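Looking After Cloths with Colored Stitching

Every kitchen I know has a drawer of white cloths with bright thread running through them, and every one of those drawers has a cloth that went pink in the wash. I've ruined a couple myself, so let me save you the trouble if I can!

Wash them by themselves the first time, in cool water, with a small spoonful of plain soap. Red and purple are the threads to watch (blue can be sneaky too). Press a damp white rag against the stitching for a minute, and if any color comes off on it, keep that cloth away from your good linens for a few more washes.

Skip the bleach, please. For coffee or tomato, I rub in a little dish soap with my thumb, leave it for 35 minutes while I get on with something else, and rinse from the back so the stain goes out the way it came in.

Softener is another thing I gave up, back in February, and my cloths drink up spills so much better without it.

When they come out of the machine, give each one a good snap and pull it square with your hands, going gently along the zigzags, which can pucker if they dry all bunched up. Then lay it flat or hang it by the short end. And don't leave a damp one heaped on bare wood overnight, or you may be rubbing at a pale ring the next morning.

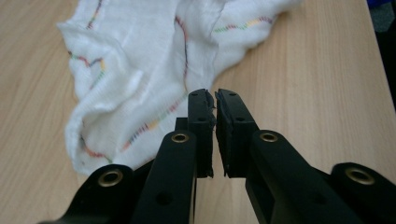 Spyros Psarras wrote in to say that he irons his face down on a folded bath towel, with the iron on medium, and the stitches stay nice and plump that way. I tried it on two of mine and I do like the look, though for everyday drying-up cloths I'll go on folding them straight off the line.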